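The Tea Box Situation

Posted 2019-07-21 in Small Domestic Defeats

I was given a wooden box with dividers and told it would change how I drink tea. So far it has changed how I look for tea.
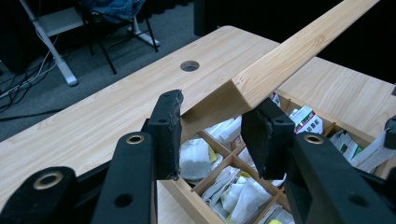
One cell per kind, in theory

The theory lasted until April. Now the mesh bag has the center cell, the packet with the red and white label sits over on the right, and the little yellow one lives at the bottom, where I forget it. I can't read the Chinese on the label, so choosing that one is a matter of faith.

Hashini thinks I should sort by caffeine. Ivan thinks I should drink coffee. I tried sorting by color and ended up with a great deal of white.

The pine board was going to be a lid. It is much too long, and I have no saw. Ilwood sells a proper lid for 40 dollars, plus shipping, and I've had it in my cart for weeks.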